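Tekodberg Screening Kit: Set-Up Guide
Section 4: Your First Movie Night
Revised 11/06/2023

You've unpacked the player, the projector is on its stand, and the screen is hanging (mostly) straight. Now comes the fun part! By the end of this section you'll have a film loaded, the picture squared up, the sound balanced for your room, and a short program ready to run with an intermission.

If you haven't registered your player yet, go back to Section 3. The kit will play trailers without registration, but it won't open a full feature.

4.1 Loading a film

1. Turn on the player with the switch at the back and wait for the menu to come up. The first start is slow. Later ones are much quicker.
2. Plug your film drive into the port marked FILM. The port next to it, marked SERVICE, fits the same plug but will not read movies.
3. Choose Library, then Add Title.
4. Pick the film and press OK. A full-length feature takes a while to copy, so this is a great time to set out the chairs.
5. When the title shows up in your Library with a solid border, it is ready to play. A dotted border means it is still copying.

Note: The player holds 400 hours of film. When it gets close to full, a small bar appears at the top of the Library. Remove titles with Library > Manage > Remove.

CAUTION: Do not pull out the film drive while the border is dotted. The copy will be damaged and you will have to start over.

4.2 Squaring up the picture

Old black-and-white comedies, widescreen westerns and new releases all come in different shapes, and the kit handles every one of them. You only need to teach it where your screen is.

1. Choose Picture > Screen Edges. A bright outline appears.
2. Use the arrow keys to move each corner of the outline until it sits just inside the dark border of your screen.
3. Press OK to lock the corners.
4. Choose Picture > Shape > Follow Film. From now on the player reads the shape of each movie and fits it for you.
5. Focus using a subtitle or the end credits. Small lettering shows softness far better than a face does.

Tip from Lenka Kratochvíl, who runs the Thursday series in Prasosville: do your focusing after the projector has been on for a good stretch. The lens settles as it warms up, and a picture that looked razor sharp at the start can drift a little.

4.3 Balancing the sound

Please don't skip this one. Good sound will do more for your audience than an extra foot of screen!

1. Put the speakers on either side of the screen, level with the ears of someone sitting down. The center speaker goes below the screen.
2. Choose Sound > Room Check and place the small microphone on a chair in the middle row.
3. Press OK and leave the room quiet until you hear the chime.
4. Play a scene with plain talking. If the voices sound buried under the music, raise Dialogue by 2 and listen again.
5. Walk to the back row and play the same scene. Then sit at the far side and play it once more.

Note: Room Check is done in an empty room, and a full house soaks up a lot of sound. Save a second setting called FULL with the volume a touch higher, and switch to it once everyone is in.

CAUTION: Turn the volume all the way down before plugging in or unplugging a speaker.

4.4 Building a program

A program is simply a list of things the player will show in order. Trailers, a short, the feature, a slide for intermission. This is our favorite part of the kit, and people come up with wonderful evenings once they start mixing shorts with features.

1. Choose Program > New and give it a name. Names can have letters, numbers and spaces.
2. Press Add and choose your first item. Keep going until everything is in the list.
3. To change the order, highlight an item, hold OK, and move it with the arrow keys.
4. To add an intermission, highlight the feature and choose Insert Break. Scroll to the spot where you want the film to pause. A fade to black between scenes works best.
5. Choose Lights > On at Break if you have the Ploston dimmer connected.
6. Press Save.

The kit comes with a handful of shorts already in the Library. Add one or two to a practice program so you can watch the changeover from one item to the next. 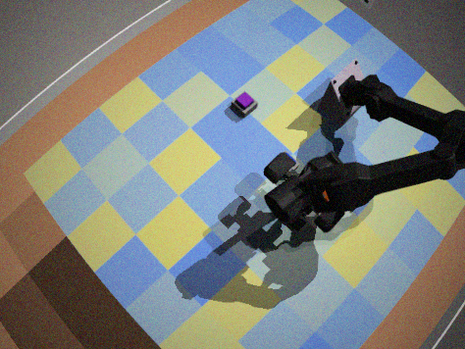 Fig. 4-6. Purple block and black arm on a checkered surface.

Run the practice program once from start to finish before you invite anyone. Watch for the gap between items. If it feels too long, go to Program > Gap and choose Short.

Note: Owning a disc or file of a film does not give you the right to show it to the public. Check the license for each title before you put up posters.

4.5 Showtime

1. Start the projector and player early and open your program.
2. Switch the sound setting to FULL.
3. Press Play, then Pause, so that the first item is waiting behind a black screen.
4. When your audience is seated, press Play again. Enjoy the movie!

If something goes wrong in the middle of the film, press Hold. The screen goes black, the sound stops, and the player remembers the exact spot. Press Hold again to carry on.

4.6 If you see a message

Message 492: The player cannot find the screen edges. Repeat 4.2, steps 1 to 3.
Message 600: The film drive is in the wrong port. Move it to FILM.
"Title not licensed": The film's viewing dates have passed or have not started. Check the date under Settings > Clock first.

Next: Section 5, Subtitles and Second Languages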